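**Friday, 7:40 pm**

Long day, most of it on the operating rules. Tomomi wants the draft by the end of April and I had been putting it off because the old sheet from Okabe was good enough when three of us ran the arm and we all sat in the same room. Now Mosberg wants to run the same tabletop tasks at their site, and they asked for our written procedure. We didn't have one. We had a sheet with 19 lines on it, four of them crossed out, and a lot of things people say out loud.

Started at 9 with Candela. We went down the sheet and sorted each line as a "must," a "should," or something we couldn't defend. The musts are fewer than I expected:

- Nobody reaches over the table while the arm has power to the joints. Hands go in only after the operator says "held" and the second person repeats it.
- Speed limit stays on for any new operator until they have logged 500 episodes.
- The stop button is within reach of the person running the session, on the same side every time.
- Any contact with the table or the wall ends the episode and gets written down, even a light one.

Sadao argued about the second one. He thinks a number is the wrong test, and that an operator who is careless at 50 episodes will be careless at 500. He may be right. I kept the number because Mosberg can check a number, and added a line saying the lead can keep the limit on longer. He signed off on that.

Then the cables. I have been bringing this up since winter. The rule now reads: before the first episode, move the wrist through the full task area by hand and watch the slack on every line. If a loop can catch on a finger or drag an object, re-dress it and do the check again. Kohei wanted a fixed slack length in the text, but it depends on the pose, and anything we write down will be wrong for half the tasks. Left it as a check.

After lunch we tried the draft at the table, using the plate-sorting task, with Kohei reading each step aloud and me doing only what the words said. 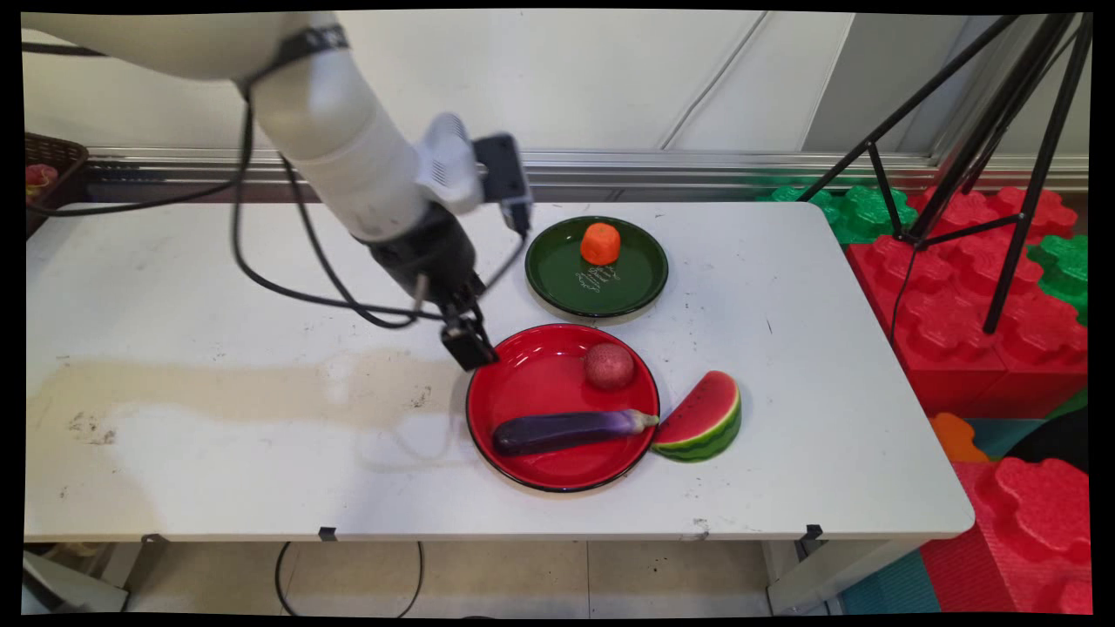 *Fingers open over the red plate, just short of the potato. Carrot on the green one.*

It was slow but useful. Step 6 said "place objects in start position," and it was clear right away that this means nothing to someone who wasn't in our room. Does a watermelon wedge next to the plate count as a start position or a mistake? I would have called it fine. Candela would have reset. So step 6 now says the start layout has to be written in the session log, including anything that is meant to sit outside a plate, and if the table doesn't match the log you fix it before you arm.

Step 9 had the opposite problem. It told the operator to lower the gripper "carefully." Took that word out everywhere. It now says to stop above the rim, confirm that the fingers are open and that the object is between them in the camera view, then go down. If it isn't between them, back up and line up again. No nudging the plate over with the fingers.

Also added a section on the table surface, which the Okabe sheet never mentioned. Ours is stained and scuffed and I don't think that matters for safety, but it does matter when you compare runs between sites. The wording is: don't clean or replace the top in the middle of a set, and note it in the log if you do. Same for the plates and the toy food. Rin asked if that was really a rule or only good practice. Good practice, so it went in as a "should."

Went through the incident form last. The old one has a box for "cause," and in practice people write "operator error" in it and move on. Replaced it with two boxes, what the arm did and what the person saw. Rin pulled up episode 2882 as a test, which I remembered as a clean run, and filled in the new form from the log. There was a table contact in it. It had never been written down anywhere. I was the operator.

Left for Monday or whenever: who is allowed to change the rules, and whether Mosberg can edit their copy. I say no, Tomomi says they will anyway. Need to ask her what the Parura people did with theirs.

Home by seven. Leftover soup. Shoulder is sore again from the stool, have to bring the other chair up.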